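Automation and the Working Day
Unit 4 handout: The packing bench

Welcome back, everybody, and thank you for the lively talk last time about scheduling software. We're moving on to work done with the hands, and I'd like us to take our time over it. Please keep these two views from the gripper beside you as you read, one with a plate and one with a bath pouf, both on a red surface.
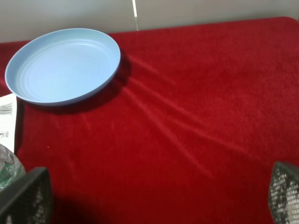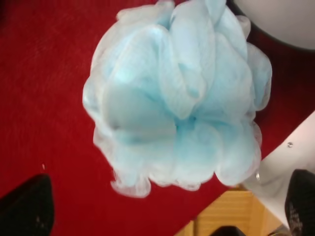

1. What the hands know

Anyone who has packed gift sets for a season will tell you that a plate and a bath pouf are very different things to pick up. The plate has a rim to get hold of and keeps its shape. The pouf is all ruffles and netting, and it gives wherever you press it. A packer makes that change of grip without a thought (I certainly never thought about it in my own packing days!), and yet it has to be worked out for the machine.

2. The Reltik case

Reltik brought arms into its packing room in October, with 47 people on the floor. Their job titles stayed the same, but the day didn't: more watching and setting out, less lifting, and a good deal less chatting across the bench. Several packers said their wrists felt better and the afternoons felt longer.

3. For next time

Read the Diterlow chapter, pages 12 to 60, and write a page on a task you do by feel. Who would you want in the room when it was handed over to a machine?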